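Tips for recording pick-up-the-trash runs in a real living room

Updated 6th April. Quick notes, mostly for whoever sets up next. Add yours at the bottom.

Before you start

Charge everything the night before. Both arms, the headset, the spare headset.

Wipe the camera lenses. Wrist ones too, they get greasy from people grabbing the arm there. Dry microfiber, no window spray.

Curtains – pick open or closed and leave them. Half a session at Hudine got tossed over a curtain somebody kept fiddling with.

Lift the rug corners and check for curl. Tape underneath, never on top. Tape on top shows up in every single run and then the model learns tape.

Bin and liner

Fold the liner well over the rim, all the way round. A loose flap grabs the fingers on the way out.

Press the bag down inside with your fist before the first run. Trapped air puffs it up and light stuff just sits there on top.

Change liner colors between sessions. Clear, white, blue, whatever the store has. Same with the bin, we have 2 and the round one is easier to drop into so people always reach for it. Don't always reach for it.

Don't empty the bin after every run. Some runs with trash in it, some without. Real bins have stuff in them.

Putting out the trash

Bottles: empty, cap on. Water left inside shifts the wieght mid-lift and you get a wobbly grab.

Lay them on their side, and turn them a bit every time. Cap left, cap right, cap toward the sofa. If you line it up with the table edge every time you've recorded the same run over and over.

Leave labels on. Crushed ones are good too but log them as crushed.

Tissues and wrappers last. They blow around when someone walks past.

Driving the arm

Open the fingers early, before you get low. Opening at floor level drags the rug.

Come down slow, stop, then close. That little stop matters, the trimming script at Prerkus looks for it.

Missed the grab? Keep going and fix it. Back up, try again, let it record. Only scrap a run if you bump furniture or somebody steps in. The Stöcker set had 304 runs and 302 of them were perfect first grabs, and the thing had no clue what to do after a miss.

Hold over the middle of the bin, not the rim. Let go. Wait a beat before pulling back so the drop is in the recording.

Swap drivers every 60 minutes. Tired hands make jerky runs, you can see it in the plots later.

Good furniture is fussy work. Carved arms, table legs, anything shiny – give it room. We move the start position, never the sofa.

Coffee table, rug, bottle, bin: the usual cleanup layout, first from the head camera and then from the wrist. 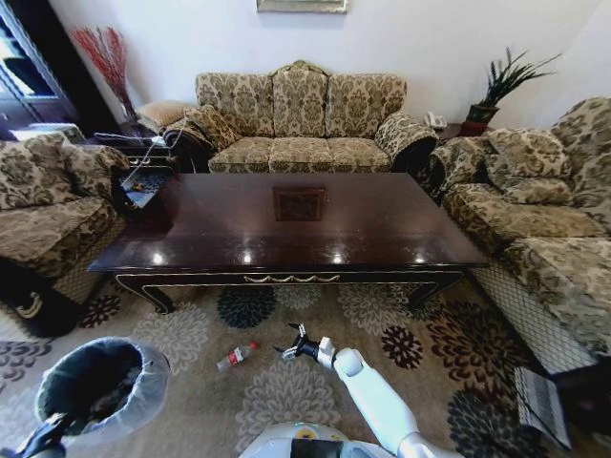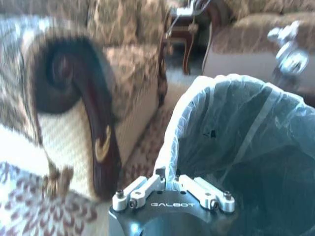 Check both views before you log a run. Scrub start, middle, end. If the wrist view is frozen or black the run is no good, even when the head view looks great.

Name files right away, not at the end of the day. Room, item, driver, run number. We lost most of a May session to "test_new_final" type names.

Comments

Pilon crew: Agree on keeping the misses, but tag them when you save. We went back to tag ours afterwards and it ate two whole afternoons. Also for liners, a big rubber band under the rim stops the slipping. Put it low enough that the fold covers it. Does anyone have a trick for bottles that roll when the finger touches them? On thick rug its fine, on bare floor we lose every other one.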